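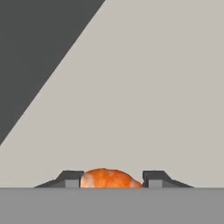
Render: Debashish Wickramasinghe, from the cell simulation, gripper view

4 min read

17 Mar 2018

Thread on the pick cell at Proscombe, the sim model we were handed with it, and why I still carry feeler gauges.

The sales line was that the simulation would do most of the setup for us. Get the jaw right on screen, push the numbers to the controller, go have lunch. I've been doing maintenance long enough to have skipped the lunch.

Look at those pads. Two clean little light gray rectangles, same size, same shape, sitting flush on the body. Ours looked like that for the first shift.

The pads on the real gripper are a soft insert on a backing plate, held by one screw from the back. The screw backs out. I've reported it, and Mendament (they sold us the cell) told me the torque value in the manual is correct. I believe them about the manual.

So the routine now, whatever the manual says: cell locked out, air off and bled down, fingers pushed open by hand. Wipe the pads. Press each one with a thumb. If it moves, it comes off.

Old threadlocker has to come out of the hole before new goes in. Guess how many of the night crew were shown that. The training covered how to rotate the 3D view.

The orange lump is the test part in the sim. Could pass for a cooked shrimp, could pass for a bit of fruit. I asked which one it was meant to be and got a long email about "representative organic geometry." Fine. It's a lump.

What bothers me is that the lump is sitting nearly tight on the left finger, with its pointed end on the right one. I'd want to know how the jaw closes on that. Blunt side one way, taper the other. The sim will happily give me a grip force for it and I have no idea what that force is worth.

On the real cell a tapered part wants to walk out of the jaw, narrow end first. You can watch it go. We lost a lot of product on the floor before anyone agreed to talk about finger timing.

Finger timing, for anyone who has inherited one of these: both fingers are supposed to arrive at center together. On ours the right one was late. You wouldn't know it from the screen, where the cell reports "closed" and shows you a green dot.

How I check it. Slow the close speed right down. Put a straight gauge block on the palm, centered on the scribe line. Close until one finger touches, stop, then get a feeler in on the other side. Write the gap down on paper. Open and do it again, because once proves nothing.

If the gap is the same every time, it's a setting and you can adjust it out. If it wanders, something is worn, and adjusting it just hides the wear until the worst possible shift. I've watched a very confident man from Durcombe adjust out a wandering gap. He was back in December.

In fairness, the model did catch one thing. Those long ramps down the outside of the fingers need more room beside the part than you'd think, and when we ran the tray walls in the sim the left ramp clipped on the corner pick. Would have cost us a finger. I'll give it that one.

I'll also say the tray walls weren't in the model until I asked for them. It came with a flat beige nothing for a background. Very easy to reach a part on a flat beige nothing.

Close speed. It arrived at 90 percent. I run it at 60. Somebody upstairs worked out what that costs us in picks per hour and sent me a chart. I asked for the same chart with dropped product and pad changes on it and I'm still waiting.

Pads first went at 205 hours, going by the run clock on the cell. The brochure talked about pad life in "seasons." I don't know what a season is in hours, and neither did the person I called.

When you change them, change the pair. I know the other one looks fine. A new pad is thicker than a used one, so the part ends up off center, and then you'll go chasing a timing fault that you installed yourself. Ask me how I know.

After new pads: recheck timing, recheck the open width, then teach the pick height again. Pick height is where people get lazy. In the sim the lump rests flat right down on the gripper body. Lovely. Try that with a wet part and you'll be scrubbing the palm all night.

We leave a small clearance between the part and the palm. Mendament's default is zero, and every software update puts it back to zero. So there's a strip of tape on the cabinet door with our number on it, and the words CHECK AFTER UPDATE. The tape has outlasted three versions.

Zavala, who runs the cell on days, wanted to know why I don't just fix the model to match the machine. Reasonable thing to ask. I did try. You can change the pad thickness. You can't tell it the pads wear, and you can't give the two fingers different arrival times. It assumes they mirror each other, full stop.

That's my gripe in one post, really. The lighting's flat, the surfaces have no dirt, left matches right. Every fault I've had on this cell came from left failing to match right.

Someone is going to reply that a better simulator handles all of this. Maybe so. Send me one that has been compared against a gripper with a few hundred hours of brine on it and I'll read whatever you've got. Screenshots don't count.

What I'd ask a vendor now, before signing: how do I measure finger timing without your laptop? What is pad life in hours, on what product? Which settings get overwritten by an update? I asked Mendament the last one after the fact and got a PDF about their values.

Since people asked for the kit: feeler set, gauge block, torque driver (the small one, your big one doesn't read properly down there), lint-free wipes, threadlocker, spare pads in a sealed bag, pencil. The pencil is for the log sheet. The log on the cell rolls over and eats itself.

Last job from this week: right finger gap held steady over every repeat, so it's staying as set. Left pad screw had started to turn again. Cleaned, relocked, marked with paint pen across the head so anybody walking past can see if it moves. Next check is on the sheet.

Replies are open. If you're from Mendament, bring the pad hours.

Text and render © Debashish Wickramasinghe | Contact | Back to top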